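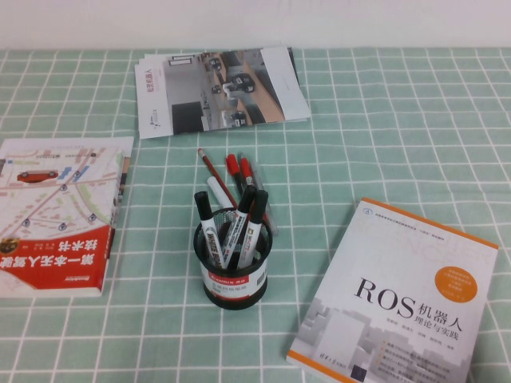

2 min read

Hi Pantelis,

Quick update on where the desk-clutter collection stands as of 7/14/19, and mostly it's good news! We have more than 133 usable examples in the Stultow set now, and 21 of those came in since I last wrote to you.

The setups are still the office kind you asked for: a couple of paperbacks, a stack of brochures, a mesh cup full of pens and markers on the green grid cloth. I've stopped lining things up with the squares (I kept doing it without noticing) and I turn the books every which way now, so a title may well be upside down. The fanned brochures are the ones I fuss over most. The labelers couldn't agree on whether a fanned stack is one object or several, so for now we label it as one and put a note in the comments field. If Zornlow wants it split by sheet, please tell me before we do the next batch, it's a pain to go back.

The pen cup is the other slow one. Pens crossing behind markers, mesh you can see through, a clear barrel sticking out the side... one cup takes me longer to outline than all the books put together. I'd love to keep it in anyway, the Strickland desks are full of that stuff.

Five examples got thrown out for bad labels, all my fault, all redone.

Money is fine. I haven't touched the Storton travel line and would like to move it to labeling hours if you're okay with that. Next up is mugs and staplers, then the first training run.

Talk soon!

5 comments · 0 shares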